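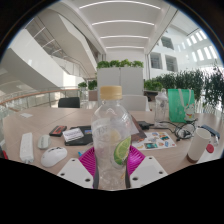 Tiltik has fingers again, and they close properly!

July 2026

Regular readers will know that Tiltik is our hand-held gripper, the one a few of us have been building between my kitchen bench and the shared workshop at Filletti since May. You hold it, you squeeze, the two fingers come together, and if all goes well you are holding a thing. Later the same front end bolts onto a small robot arm (that one's called Hứa, after the street Bình Lưu grew up on) and the motor does the squeezing. Well, the new front end is on, and I'm very pleased with it.

The big change is the fingers. The old pair were flat and hard, and anything round shot out of them like a wet pip. Ghizlane Farouk redrew them over a long weekend with ridges running across the inside faces, and we printed them in magenta as that was the colour of soft filament Bimico had in the discount bin. I was going to redo them in grey once the shape was settled. I've been outvoted, so magenta it is. The plates they mount on are white and each side mirrors the other, which means one drawing, flipped, and a lot less swearing from me at the slicer.

We had it up at the big curved table on Filletti's upper level, with everybody's phones and drink bottles and cables in among it as usual. Drink bottles turn out to be a very good test piece, by the way. They're round, they're slippery, they change weight all afternoon, and there's always another one if you drop the first. Clem Dunstan has started a list of household things the fingers should manage before we let them anywhere near the motor, and it has 18 items on it so far. Bottle, mug, computer mouse, roll of tape, a lemon, an egg (I've asked for the egg to be last). We've ticked off a bit more than half. The thin flat stuff is still hopeless — a playing card lying on a table might as well be painted on.

What's left to do is mostly dull. The screw holes in the plates came out a touch tight, so I've been opening them up by hand with a drill bit held in my fingers, and I've fixed the drawing so the next set shouldn't need it. The linkage behind the plates has some slop that you can feel when you wiggle it. Paraskevi Mavromatis reckons a brass bush in each pivot will fix that and I reckon a washer will, and we've agreed to build one side each way and see. I know which one I'd bet on, and it's annoyingly not mine.

Money, for those who like to know: the whole project has cost us $1,762 to date, and most of that is the arm, which Precious Du Plessis found second-hand with a dead shoulder motor and very nicely talked down. The gripper itself is cheap. A full pair of fingers uses hardly any filament, and it's the time that hurts, as soft filament has to go through the printer slowly. On my machine at home a pair takes up to 30 hours if I'm being fussy about the ridges. I start it on a Friday night and try not to go and look at it.

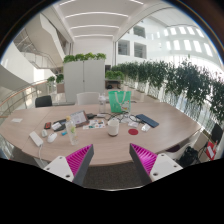

Can I join in if I've never built a robot?

Come along and you'll be handed a screwdriver like everyone else. Most of the jobs at the moment are filing, threading cable and trying to pick things up, and we're happy to show you the drawing side if you'd like to learn it. You don't need your own printer or any tools. You do need to sign in as a guest at Filletti's front desk the first time.

Next up is the wiring. The plan is to have a small force sensor behind each finger so the motor knows when to stop squeezing, and Bình has one working on the bench. Working as in, it gives a number, and the number gets bigger when you press it. Turning that into "stop now, that's the lemon" is a job for the next few weeks. He's asked me to say that he would love to hear from anyone who has dealt with noisy readings from cheap sensors, particularly when there's a motor running nearby.

I'd also like to get the handle sorted. It was designed around my hand, and my hands are huge, so Ghizlane has to use two of hers for anything heavier than a cup. A smaller grip that clips on over the same trigger should do it. I've got three versions sketched and none of them feel right yet, so if you have medium or small hands and ten spare minutes, please come and squeeze some bits of foam for me.

Drawings for the new fingers and plates are in the shared folder. Use the ones with "ridge" in the name. The older set is still in there for anybody with the first-version plates, but the holes don't line up between the two, and Clem has already found that out the slow way. If you print a pair, leave the supports off the ridged side. They're a nightmare to pick out, and the ridges print fine without them if you lay the finger on its side.

Spare magenta is in the dry box under my name. Help yourself, and put the lid back on.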